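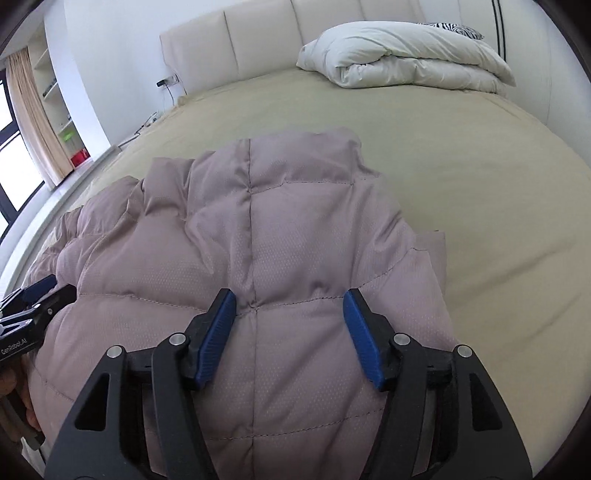
How many puffy jacket folds before the model stops making burritos?

I'm collecting folding examples at home with a pair of hand-held grippers, one per hand, working on the bed. So far I have 297 episodes. T-shirts and towels train fine. Down jackets come out as something you'd order with salsa. I start every episode with the jacket bunched up, pinch near the middle seam and go from there. Do I need more data or different data? Labels are done in Hasik, if that matters.
asked in May, viewed 1763 times

Answer 1 (13 votes, accepted)
Different data first. Padding hides the edges, so the policy grabs whatever puff is closest. I'd split the job: flatten, sleeves in, fold. Label each stage separately. Then pick one fold order and stick to it — mine drifted over a week and the model learned all my moods. Change the starting pile every time, and keep the episodes where you miss a pinch and go back for it. I threw mine out for being ugly and regretted it.
Also shoot on more than one sheet. Ours only worked on khaki for a month.

Answer 2 (2 votes)
More data. We had 1918 episodes at Skadberg before jackets looked OK. No idea which ones helped.

Comment: Were those all the same jacket?
Comment: Mostly, yes.

Answer 3 (0 votes)
Have you tried a hanger

Comment from asker: Splitting the stages now. Episode 298 was a flatten only and took longer than folding the thing by hand, twice.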